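Section 4. Laying out the work area

Trernell Documentation – Bench Kits
Last updated: February

Set up the enclosure before you bring out any parts. The steps below apply to the Rellport open-front enclosure with the standard floor mat. If you have the older Tosh cabinet, the order is the same but the mat is trimmed on one side only.

4.1 Before you start

Wipe the tiles and the floor of the enclosure with a damp cloth and let them dry. Do not use solvent on the patterned tiles, as it dulls the print. Check that the enclosure stands level. A small tray will creep toward the low side over a shift.

4.2 Laying the mat

1. Unroll the mat with the smooth side down. If it has been stored rolled, leave it flat for 15 minutes before you place it.
2. Push the mat up to the back wall first, then work forward.
3. Press out any ridges with the flat of your hand.

Note: A new mat may curl at the corners for a day or two. Do not tape it down. Tape leaves a residue that picks up screws and washers.

4.3 Placing the toolbox

1. Close the lid and make sure it is latched.
2. Carry the toolbox by the handle and set it down near the back wall.
3. Leave the handle clear so the box can be lifted straight up.

CAUTION: Do not slide a loaded toolbox across the mat. Lift it. The base can catch the mat and drag everything in front of it.

Keep the total load in the toolbox under 5 kg. Spare Vernura fasteners should stay on the shelf outside the enclosure.

4.4 Placing the tray

1. Set the empty tray on the mat in front of the toolbox, toward the center.
2. Check that the whole bottom of the tray rests on the mat.
3. Add parts to the tray only after it is in position.

Note: Fill the tray to no more than half its depth. Small parts are hard to pick out of a full tray and tend to spill over the side – washers especially. 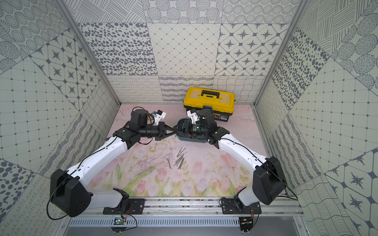

Figure 4-1. Toolbox near the back wall, tray on the mat.

4.5 Daily check

Look over the layout at the start of each shift. Straighten the mat if it has moved, return the tray to the center, and confirm that the toolbox lid is shut. Empty the tray on Friday and wipe it out.

Turn the mat end for end after roughly 2,000 tray cycles and replace it at 3,000. Write the count on the card inside the toolbox lid. Replacement mats are ordered by enclosure size, so have the width and depth ready when you place the order.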